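# Steninley Grip Trials

Data card for the basket subset, last edited March 23, 2024

We use cookies to remember your settings. By continuing to browse, you accept our cookie policy. Accept | Manage

## What's in it

Steninley compares 2 grippers on the same arm, with the same controller and the same fixed camera. The basket subset has 500 attempts, split evenly between the Lightfoot and the older Hirby. Each attempt is one item and one woven basket on a white table. The arm is started by script and no operator steers it.

Items are bread rolls, croissant-type pastries and a few soft toys. Pastry is the hard case. The surface is ridged, the shape is curved, and a grip that works in the middle can slip near a tip.
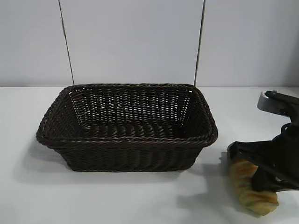 *Photo: Flustivville Robotics Workshop, fixed camera*

Grip force is set once per item type and kept the same for both grippers. We tried tuning it per gripper in August and dropped the idea, as the numbers could no longer be compared.

## Files

- `attempts.csv`: one row per attempt, with gripper, item type, force setting and result
- `video/`: one clip per attempt, named by attempt number
- `calib/`: camera calibration, redone after every gripper swap

Results are `placed`, `dropped`, `rim` or `no_grip`. Use `rim` when the item or the fingers touch the basket rim on the way in, even if the item ends up inside.

## Known problems

- 8 clips have no matching row in the CSV. Leave them out of any count.
- Attempt 147 is labeled Hirby but was run with the Lightfoot. The label will be fixed in the next release.
- Dark fingers against the dark basket are hard to segment. Our own mask model often merges the two when the gripper is over the opening.
- Shadows on the table are soft and can be picked up as part of the item.

## Use

Free for research and teaching. Please cite the Steninley data card and give the release date you worked from.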